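Live-In House Manager Wanted for a Small Guesthouse (Couples Welcome to Apply)

Hi, I'm Vasco Torres, and I run Casa Prernska, a vacation rental up on the hill behind the harbor. I've been doing nearly everything myself since I opened, from the airport emails to the pool filter, and I'm ready to share the job with somebody who likes people and doesn't mind a mop. If you've been daydreaming about living somewhere warm and getting paid to look after a house and the folks who stay in it, please keep reading!

First, the place. We have the main house, which I rent out whole to one group at a time, and a separate cottage called Sangkhawat down the garden steps. The previous owner named it and painted the name on the door, and I never saw a reason to change it. Guests are mostly families and groups of friends, and most of them stay a week. They come for the beach, they eat late, and they ask a lot of questions about where to park.

What you'd be doing:

Meeting guests when they arrive, showing them the house, and being the person they text when they can't get the stove to light.
Turning over the house and the cottage between stays. I pitch in on the big changeover days, and so does a cleaner from town, but you'd be in charge of how it all looks when the door opens.
Laundry. So much laundry. I'd rather say it now than have you find out in your first week.
Keeping an eye on the pool and the plants, and calling the right person when something breaks.
Small shopping runs, mostly coffee, drinking water and fruit for the welcome basket.
Keeping the booking calendar straight. We use a program called Keltix, and if you've never touched it, I can teach you in an afternoon.

You don't need a hotel background. I've had great helpers who came from restaurants, a school office and a plant nursery. I do need you to be comfortable talking with strangers in English, and some Spanish would make your life a lot easier with the repair people. You'll need a driver's license too (the road up here is steep and the bus stops at the bottom). Being able to carry a suitcase up a flight of stairs helps more than you'd think.

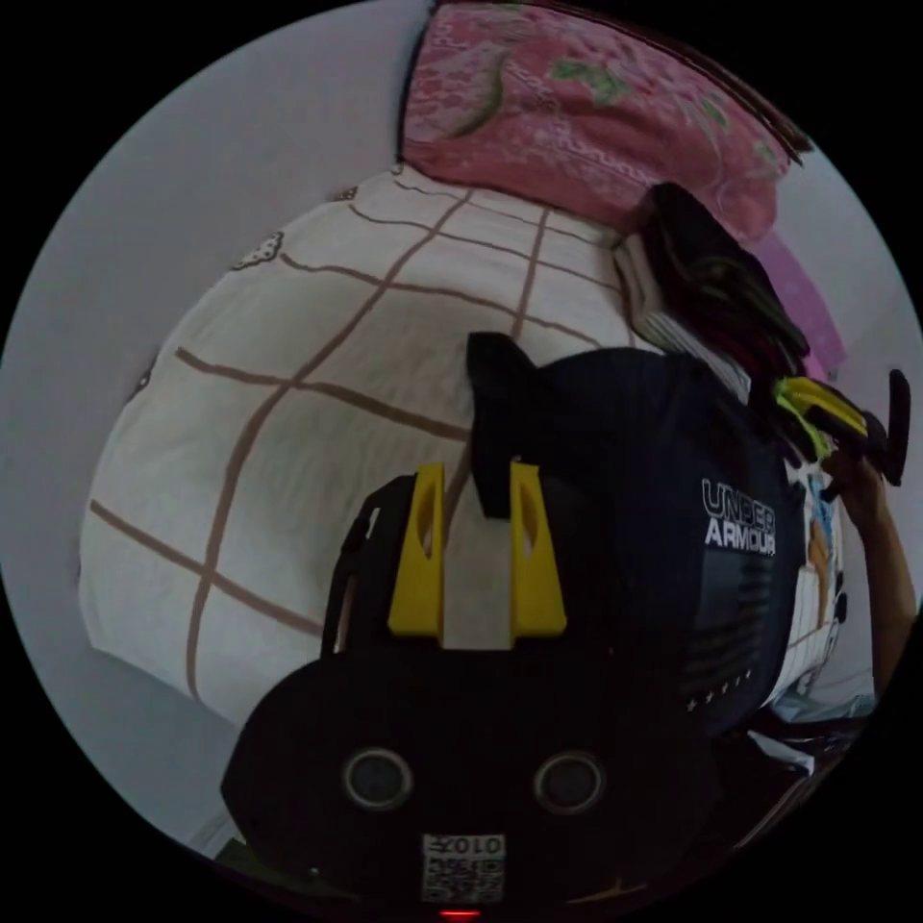 White quilt on the big bed, pink floral at the wall

Now the part everybody scrolls down for. The pay is 2000 dollars a month, plus your own room with a private bath, utilities and internet. If you apply as a couple, we'd split the duties between you and talk about a higher figure together. You get 2 full days off each week, back to back whenever the calendar lets me do it, and I really do leave you alone on those days. Once you've been here through a whole season you also get paid vacation, which you'd take in the slow months when I can cover the house by myself.

Your room is on the garden side, 274 square feet, with a window over the lemon trees. It isn't huge, but it's quiet and it's yours. You can use the main kitchen when there are no guests in, and there's a hot plate and a small fridge for when there are. Swimming is fine any time the house is empty. I'm sorry to say I can't take pets, as my old dog has very firm opinions about other animals.

We're busiest from the winter holidays through April, then it slows way down and we do the painting and the repairs. I'd like someone who wants to stay at least a year. A month or two of beach time with a little cleaning on the side is a lovely plan, but it won't work for this job.

A few things I'll ask when we talk: what you do when two guests want opposite things, whether you're okay with early mornings, and what you like to cook. That last one doesn't count for anything, I just like to know.

To apply, send me a note through the contact form on the Casa Prernska page with "House Manager" in the subject line. Tell me a bit about yourself, where you've worked, and when you could start. A formal resume is fine, but a plain letter is fine too. Please include one reference I can call, a former boss or a landlord, anyone who has trusted you with keys. I read everything myself and I'll write back either way, though it can take me a few days when the house is full.

Applications are open until July 13, 2019. Video calls come after that, and I'd pay for a trial week here before either of us signs anything.

Vasco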